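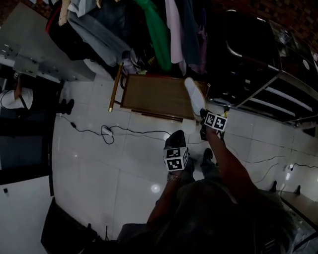

Hand-held grippers with marker cubes, and one white sneaker on its board, at the Pendholm site.

Pendholm says its Lamrani project has now logged 1,884 hand demonstrations of household tidying, with shoes high on the list. The target is 2,000 by December. Fine, but we'd like to know what all that buys. A person with a gripper in each hand already knows where the shoe goes. The robot has to work that out from the recordings, and so far Pendholm has shown us 37 trial runs and no failure rate. We asked for one twice. Until it comes, treat the big number as a measure of effort by the people doing the demonstrating. It says very little about what the machine has learned.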